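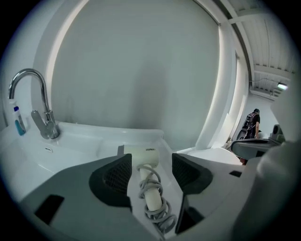
Check the finger pads on the Veltia hand gripper before each block of recordings. Close the jaws on something with a smooth, round handle and lift it clear of the counter. The hair dryer by the sink will do, with its cord wrapped around the handle as it is now. If it slips, wipe both mesh faces and try again.

Next, pinch a strip of white card between the pads. It should stand upright without being held.
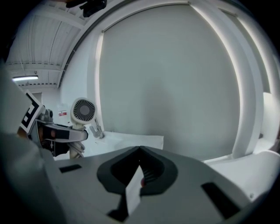
Replace the pads as a pair after 800 grips – never one side only – and write the change in the log.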